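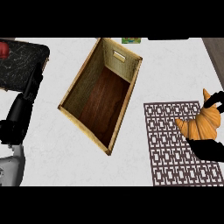

Home Posts Bench notes Workshop About Contact

Last updated February 13, 2020

I've been putting off writing up the Golora cell for months, mostly since I kept changing things and didn't want to publish settings I'd be embarrassed by a week later. But the kitchen setup has now gone through 60 full runs without me touching a single number, so I'm calling it done (for now!) and getting it down before I forget what I did.

Quick recap if you're new. Golora is my two-armed cell, and before anything happens on the real bench it gets built in simulation. The task is a bakery one: croissant goes in the crate. Sounds like a nothing job, right? I thought so too, back in November, when I told Faustino Meléndez I'd have it sorted by the weekend.

The croissant was the first headache. My early version was one smooth collision blob, and the fingers would close on it and it would squirt sideways like a wet bar of soap. I tried turning the friction up, then up again, until it stuck to the fingers and wouldn't let go over the crate. What fixed it was swapping the blob for 10 small convex pieces that follow the curve, then putting friction back to something sensible. Now the grip goes across the fat middle, with the tips left free, and the fingers stop on force instead of position. If you copy one thing from this post, copy that one.

Second headache, the crate. The walls are thin, and at my old time step a fast-moving finger could pass clean through one. I halved the step, which made everything slower, and thickened the collision walls a touch on the outside only. The visible mesh stays as it was. I also stopped squaring the crate up to the bench. It sits at an angle now and the angle changes every reset, so the approach gets worked out from the crate's own long side. My first approach was written in bench coordinates and it clipped the rim constantly - my own fault, and a whole evening gone.

Then there's homing. The left arm doesn't do much in this task, but it still has to be parked somewhere, and for ages I had it too close to the middle. Nisreen Nseir spotted that one over my shoulder in under a minute. It keeps to its own side now, over by the black marble board, and the right arm has the whole run from the mat to the crate.

My routine after any change, in case it's useful:

Load seed 1073 first. It's the nastiest layout I've found and it breaks things quickly.
Step both grippers open and shut with nothing in them and watch the finger positions in the log.
Run 8 resets with the arms parked and check that nothing drifts or jitters on the countertop.
Then, and only then, let it try the pick.

Still on the list: the release. The croissant gets let go a bit high for my liking, and I'd like to lower it further before the fingers open. Faustino reckons I should slow the last part of the descent and leave the height alone. I'll try his way first, as he'll be unbearable otherwise, and post the numbers when I've got them.

This site uses cookies to remember your preferences. By continuing to browse you accept our use of cookies.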